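Hagos Birhane Has Heard Your Robot Pitch Before
By the shop desk
Updated in April

Hagos Birhane has run maintenance at the Prirnitz workshop long enough to have sat through 3 sales presentations for machines that were going to take over the dull jobs. He bought none of them.

"They always show you the robot picking up a block," he says. "I don't have blocks. I have hoses, filters, rags and 20 kinds of tape."

His most recent visitor was Heltov, which is pitching an arm and a pair of jaws for shop cleanup and light servicing. Birhane asked to see it handle ducting, the ribbed, floppy sort that runs behind every bench in the building. He thinks it's a fair test. A new hire gets it in a morning.

"Duct lies to you," he says. "You squeeze it and it moves somewhere else. The ribs bunch up, there's a dent, now the end doesn't fit the collar. A person feels that and lets off a little. I asked the Heltov people what their machine feels and I got a slide."

The slide said the grip succeeded 80 percent of the time. Birhane wanted to know what counted as success.

"Holding it. That was the answer. Holding it! My coat hook holds things."

He does give them the grip itself. A jaw on each side, level with each other, is how he'd start too, and he didn't expect a machine to get that far on something so crumpled.

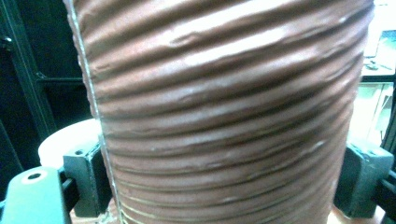 What would change his mind

Birhane isn't against the idea. His sister has a Yimer floor cleaner at home and he admits it does the hallway fine, provided somebody picks up the shoes first. He brings up the shoes several times.

"So who's doing the chore? You are. It does the easy half."

For the shop, he says he'd want to see the whole job: take the old duct off, clean the collar, put the new one on, tighten the clamp, and do it again on the next bench where everything is in a different place. The building has 416 feet of the stuff. He'd let a machine have one bench for a month and see.

Ovilell, a rival outfit, has promised him a demo of exactly that. He hasn't picked a date.

"They asked if I could clear the area beforehand," he says. "I told them clearing the area is the job."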